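Drita Todorova has strung rackets for the Arkalley club since it had two courts, and she still does the work herself before each home fixture. We spoke to her before the autumn league began, mainly about string tension, which she thinks most school players set too high.

"They ask for what they have seen an adult use," she said. "A player of 14 with a short swing gets very little from a stiff bed of string. The ball leaves early and lands short."

Her records for last season list 472 rackets. Of those, 114 came back within a month for a change of tension, and nearly all of the changes were downwards. She drops a racket by one kilogram at a time and asks the player to use it for two full sessions before deciding.

Most of the club's juniors use a synthetic gut. Todorova will fit polyester on request, but only to players who break strings often. "Polyester goes dead before it breaks," she said. "If you are not breaking it, you are playing with dead string and you don't know it." 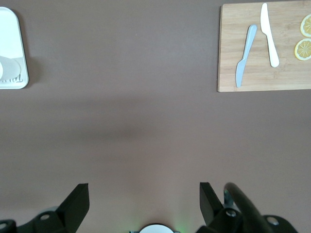
A tabletop with a white tray in one corner.

Doubles raises a separate question. Sohail Afridi, who coaches the Arkalley pairs, wants his net players strung slightly tighter than their partners at the baseline. Todorova does it for him but is not convinced.

"They swap sides every few points," she said. "I have measured the same racket on the morning of a match and again after it, and it had lost more than the difference he asked me for."

Afridi accepts the measurement. His argument is that a firmer racket gives a cleaner block volley in the first set, and that first sets matter in the short league format. The two of them agreed in March to keep separate figures for each pair — his for points won at the net, hers for tension lost — and to compare them after the final round.

The first away match is at Stumamden, where the courts are older and rougher and balls wear quickly. Todorova will send two spare rackets per pair, strung the evening before. She does not change tension for the surface.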